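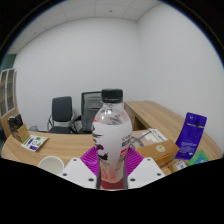 Minutes taken by the secretary, Pimitz Community Orchard – March meeting, 7.30 pm, upstairs office

The last minutes were agreed with one change: the pear by the gate is a Fevetti, and we had it down as an Orlandini. Sorry to both trees!

Grafting day
What a turnout. All the scion wood got used and we now have 700 young trees heeled in along the south hedge, which is far more than any of us dared hope for. Labels still need doing on the last two rows. Please use pencil on the zinc tags, as last year's pen had faded by June.

Money
The plant sale fund stands at £2,000 after paying for rootstocks. Agreed to spend £700 of it on deer fencing for the lower field, and to leave the rest until the autumn. Tolik Nurseries have sent a price for stakes and ties, valid to the end of the month. It was thought fair and we'll take it.

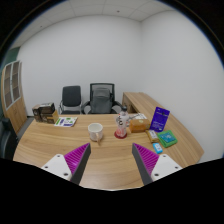
One member asked whether the lower field was too wet for plums at all, and said she would sooner see quinces down there, with the plums moved up beside the bee hives. There was a lot of warm support for this (and a long, happy detour into quince jelly). Agreed to dig 4 test holes after the next heavy rain and look at them the morning after. Plum planting on hold until then.

Blossom walk
Going ahead as soon as the early pears open. Two routes this year – the short one stays on the mown path and is fine for pushchairs, the long one goes over the stile and back by the stream. Tea in the barn afterwards. We have 6 offers of cake already, which is wonderful, but could somebody please make something without nuts?

Pruning
The old trees at the top are looking splendid after two winters of gentle work. Canker found on one Orlandini, lower limb, to be cut out on a dry day. Loppers to be wiped down between trees.

Any other business
The shed lock sticks. Oil it, and lift the door as you turn the key.
Bees flying well on mild afternoons.
Water butt tap still dripping, carried over.

Meeting closed 9.10 pm. Next one in April, same time, bring your seed lists.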